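**Three-panel hood or two-panel? (Darholm hoodie, first version done!)**

**selvedge_sam**

I finished my first Darholm last night and I'm so happy with it I wore it to bed. Fabric is the 9 oz loopback from Onsri in a mossy brown, neckline finished with twill tape, and I finally got a kangaroo pocket to sit flat.

My question is about the hood. The pattern gives you both drafts, the plain two-panel and the one with the center strip, so three pieces. I made the two-panel. It looks great up, but down it stands away from my neck like a dinner plate. I want a hood that collapses. Is the center strip worth the extra seams, or is my fabric just too beefy?

**mrs_bobbin**

Congratulations on the pocket! Those corners nearly ended me.

Definitely the strip. It follows the curve of the skull, so you don't get that pointy elf tip, and the seams give the fabric somewhere to fold. I wouldn't go back.

**Ottoline_K**

I'm going to disagree with mrs_bobbin, in a friendly way. I've made three of these and the strip version is the stiffest of the lot. You're adding two long seams, and if you topstitch them (everybody does, it looks so good) you've built yourself a little helmet. The softest hood I own is a two-panel, single layer, in a lighter fleece.

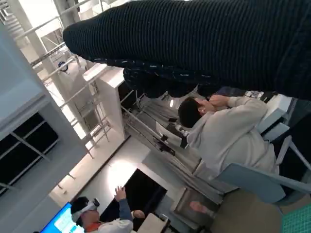
What matters far more than the number of panels is how deep the hood is from front to back and how much weight is in the cloth. A shallow hood has no spare length, so it has to stand up. A deeper one folds over on itself and lies down. See the light beige-gray sweatshirt, how the hood is just bunched behind the neck and the back goes into those soft folds? That's the look you're after, sam. I'd add depth at the back of the hood and leave the neckline edge exactly as drafted, or you'll be easing it in for the rest of your life.

**selvedge_sam**

Ooh, yes, that kind of slouch exactly. Mine is lined in the same loopback as well, which I'm now thinking was a mistake. Two layers of 9 oz is a LOT of hood.

**mrs_bobbin**

You lined it in self fabric?? Well, there's your dinner plate. Line it in T-shirt jersey and try again before you blame the draft. I'll give Ottoline the point on topstitching, but only that one. Press the strip seams open, leave them alone, and it drapes like a dream.

**tidewater_tess**

Jumping in from Pudidport, where it is November and we live in hoodies. I took Liesbeth Van Wijk's knitwear class at Trurkik (the shop by the ferry, go if you're ever near) and she had us cut hood pieces one layer at a time, never on the fold. Sweatshirting creeps when it's doubled. You end up with one side of the hood a hair longer than the other and the whole thing twists when it's down. I had been blaming my sewing for years!

So now I cut everything on the floor, flat, single layer, with a rotary cutter and plenty of weights.

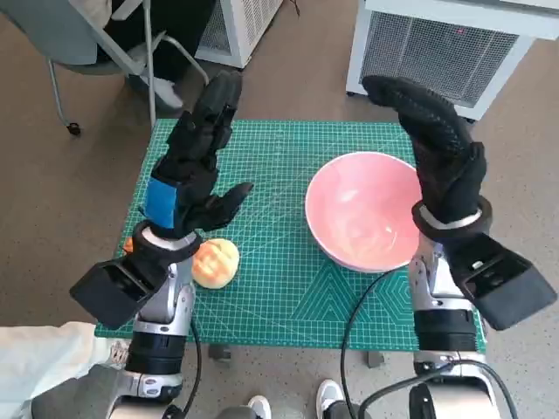
My other habit is flipping the pattern piece and writing L and R on the wrong side in chalk the second it's cut. Left and right hood panels look the same until you've serged two lefts together. Ask me how I know. Also, give the fabric a night to relax after washing before you cut. Hers was the first class where I heard that and it made a huge difference with rib knit too.

**Ottoline_K**

Single layer, yes, a thousand times. My knees are against it but my hoods are for it. I put a folded bath towel under them.

**pinhead_pete**

Am I the only one who cuts on the fold with scissors and has no twisting? Loopback with a bit of cotton in the back is pretty stable. I think people get talked into gear they don't need. A good pair of shears and some patience — done.

**tidewater_tess**

Pete, if it works, keep doing it! I get wobbly edges with shears because I lift the cloth. A rotary keeps it down.

**mrs_bobbin**

I lift too. Pete must have very calm hands.

**selvedge_sam**

OK, new plan. Two-panel again, a bit more depth at the back, jersey lining, cut in a single layer on the kitchen floor once the dog is out of the way. If it still stands up I'll try the strip, no topstitching, and mrs_bobbin can gloat.

Does anyone know if the depth goes in at the center back curve only, or do I slash the whole panel?

**Ottoline_K**

Slash vertically from the crown, stop just short of the neck seam, and hinge it open. Then redraw the curve. The neck edge stays the same length that way. Post it when it's done, I want to see that brown!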